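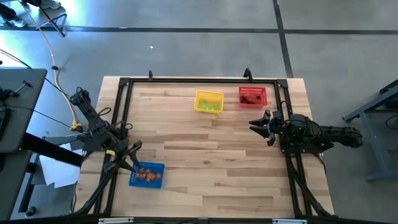 ## Unit 6: Case notes – the left arm drop

Course: Automation Safety, second half. Read before the November lab. Instructor: Soledad Orellana.

The bench is the two-arm sorting cell, with both arms mounted on the rails at the sides and the red, yellow and blue baskets on the wood between them. The case concerns the left arm, the one that works over the blue basket.

### What happened

Benjamín Ulloa was running a sorting program written in Driron. On cycle 186 the left arm lost holding torque at the shoulder and came down on the rim of the blue basket. The right arm kept moving for 18 seconds until Rhiannon Llewellyn hit the stop. There were no injuries. One gripper finger was bent and had to be replaced.

### What the log showed

- The left shoulder motor reached 76 °C. The warning was set at 70, but it only wrote a line to the log.
- The supply voltage to the left arm dipped 17 times in the last hour.
- The right arm reported no faults. Its controller had no link to the left one's fault signal.

### Cause

A connector on the left arm's power cable was not fully seated. Each time the arm reached out, the cable pulled on it a little. Florencia Cáceres got the same dips by moving the cable by hand with the motors off and a meter on the line. The motor heat came from a long hold pose in the program and was a second problem – it did not cause the drop.

### Points for the exam

1. A fault on one arm must stop both. Treat a shared workspace as one machine.
2. A warning that goes only to a log is not a safeguard.
3. Motor brakes and motor torque are different things. These arms have no brakes, so loss of power means the arm falls.
4. Cables need slack at full reach and a clamp near the connector.

### Before the lab

Check both power connectors with the supply off. Move each arm by hand to full reach and watch the cable. Then power up, press the stop once, and confirm that both arms go dead. Support them when you do this.

Write half a page on point 1: where would you wire the shared stop, and what should happen to a part already in a gripper? Hand it to Abelardo Quezada at the start of the lab.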